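Duridbridge Shared Kitchen: Frequently Asked Questions

These are the questions that come up most at the sign-in desk. If yours is missing, leave a note for Maribel Yupanqui in the tray by the door. The page was last gone over in May.

Do I have to book?

For lunch, no. Come in any time between 11:30 and 2:00. For baking or anything that needs the oven for more than an hour, put your name on the sheet the day before. Last year the sheet had 1,786 entries, so please write small.

Can I bring my own mug?

Yes, but you don't need to. The mugs on the open shelf are for everyone, including the light blue ones. Mugs with a name on the bottom belong to the person named. Tip a mug and look underneath before you fill it.

Rinse it when you're done and put it on the rack upside down. Ceramic mugs can go in the dishwasher on the top row. Travel mugs can't, as the lids warp and the seals go missing in the filter.

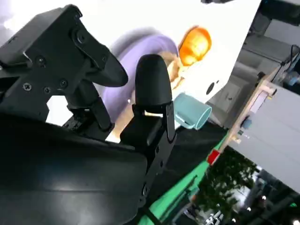

Yesenia Espinoza wrote in to say that tea stains come out with a spoonful of baking soda and a damp sponge, and that the bleach under the sink should be left alone. We agree about the bleach. It is for the floor.

What if I chip something?

Tell whoever is at the desk and put the piece in the box marked Broken. There is no charge. A chip on the rim means the mug gets thrown out. A chip on the foot is fine and the mug goes to the paint table for holding brushes.

Which plates go in the microwave?

White ceramic only. The plastic plates, the lavender ones included, are for serving. Some of them have no marking on the back and we would sooner not find out. Warm the food on ceramic and move it over.

Why is there a cloth on the table?

It keeps crumbs off the table and is easier to change than the table is to scrub. We have three cloths. One is on, one is in the wash, and one is in the second drawer, folded. Creases are normal. We don't iron them.

Shake the cloth outside the back door after the last sitting, not over the sink. If it has a stain that will not wipe off, put it in the blue bag and take the one from the drawer. Oil wants dish soap before it goes in the wash. Turmeric does not come out whatever you do.

Is bread provided?

Flatbread and rolls are put out most days at 11:30. Take one, and go back for another after 1:00 if there is any left. Use a plate, even if you plan to eat it folded up in your hand.

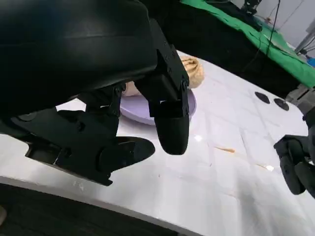
Joscha Ruppert asked whether the bread could be put out later, as it dries at the edges by the second sitting. We tried that for a month and the people who come early went without. It now stays under a clean towel until somebody wants it, which helps a little.

Can I get the recipe for the flatbread?

There isn't much to it. Flour, warm water, salt, a little oil. Duván Agudelo makes it with yogurt in place of some of the water and it stays soft longer. The dough rests for half an hour under a bowl. Roll it thin and cook it in a dry pan on medium-high.

How do I warm up leftover bread?

Sprinkle a few drops of water on it and put it in a dry pan for a minute on each side. Brown patches are fine. In the microwave, wrap it in a damp paper towel and give it 15 seconds, then check. Any longer and it goes tough as it cools. Thick pieces do better in the oven.

Don't put bread in the toaster if it has a filling. The cheese drips and the toaster has to be taken apart.
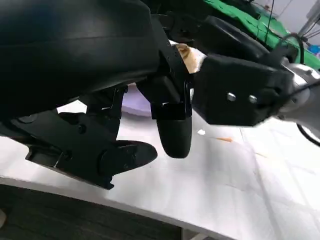 What can I leave in the fridge?

Anything in a closed box with your name and the day on it. Boxes are kept for three days. After that the food is thrown out and the box is washed and put on the windowsill. Unlabeled food goes the same evening.

Where does everything go?

Plates and bowls are in the gray cabinets, heaviest at the bottom. Flatware is in the first drawer. Cloths and towels are in the second. Pans hang up. If you can't find the place for something, leave it on the counter to the left of the stove and Montserrat Cuevas will put it away in the morning.

Can I use the kitchen for a party?

Up to 30 people, evenings only. Ask at the desk for the form. You clean up the same night, and that includes the cloth.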